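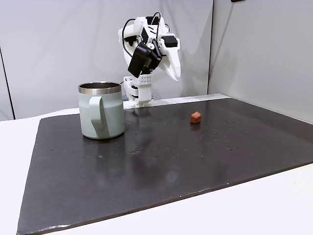

Lâm Vương was halfway up a stepladder when I got to the old chapel in Clenach, shouting down the name of a bell I hadn't asked about yet. "Number seven, the grumpy one!" he called, and then he rang it for me, and it did sound grumpy.

I had come to talk about handbells and tower bells and why a town this size has two bands of ringers who practise within earshot of each other. Lâm has rung at Clenach for 11 years. Brayan Ríos, who turned up ten minutes later with a bag of buns, runs the other lot over in Drirley. They have been friends since a joint practice one February when the heating failed and everyone rang in coats.

"I went along by accident," Lâm says of his own start. "I was walking home from the Brinis road, I heard them practising and I thought, how on earth is that done? The door was open so I went up. They had me holding a rope before I'd taken my hat off."

He didn't ring properly for months. Learning to handle a single bell takes a while, and you do it with somebody standing right in front of you, ready to grab the rope. There are two strokes, the handstroke, where you pull the woolly striped part (the sally), and the backstroke, where you have only the tail end in your hands and the sally goes flying up past your nose. Most beginners can manage one or the other on the first evening. Putting them together is what hurts.

"You look up," says Brayan. "Everybody looks up. You want to see where the rope's going. And I spend the whole evening saying eyes down, eyes down, eyes down."

The bit I had never understood is that English-style ringers don't play tunes. They ring changes, which means the bells sound one after another in an order that keeps shifting, and the fun is in getting through a long run of different orders without repeating any. Each bell can only move one place at a time. With four bells there are 24 possible orders, with five there are 120, and after that it gets silly very quickly. Lâm got out a pencil and wrote the first few rows of Plain Hunt on the bun bag for me, then drew a line through the path of his own bell. It wandered out to the back, sat there for two blows and wandered in again, like a plait.

"That's the blue line," he said. "You learn the line, you don't learn the numbers. I learnt my first method on the bus. I must have looked dreadful, nodding away and pulling at nothing."

The tower has 8 bells and there are 72 steps up to the ringing room, which Lâm takes at a trot. The tenor, the heaviest, came from a foundry that closed long ago, and she has a name, Nông, given to her by Lâm's mother on an open day. The word means warm or hot in a certain mood, he told me, then changed his mind and said his mother had probably just liked how it sounded shouted up a staircase. It has stuck, anyway. It is chalked on the wall by the rope.

Brayan's band in Drirley mostly ring handbells, two to a person, sitting in a circle in his front room. I assumed this was the easy version. Both of them laughed at me for quite some time.

"It's twice the bells and the same brain!" said Brayan. "In the tower you follow one line. With handbells you've got one in each hand and they're going different ways. I've seen people who've rung in towers all their lives put them down after five minutes and ask for tea."

He showed me, with four bells shared between the two of them, and I could follow it for perhaps three rows before it turned into a lovely shimmering muddle. They finished exactly together and grinned like boys.

Last autumn the two bands set out to ring a quarter peal together, 1,260 changes or a bit under an hour in the tower. The first go fell apart at change 657. Lâm knows the number because the conductor told everyone, several times, in the pub.

"It was me," said Brayan.

"It was both of us," said Lâm. "I went wrong and you politely came with me."

They got it on the second attempt, with one very new ringer on the treble, a girl who had started that spring and who cried a bit afterwards and then asked when they could do another.

Could I have a go? I could. I was put on the number two with Lâm's hands above mine, and I looked up straight away. The rope was much softer than I expected, and the bell felt as though she was thinking it over at the top before she came down - then she spoke, somewhere over our heads, and I laughed out loud. Practice at Clenach starts at half past seven and beginners go first.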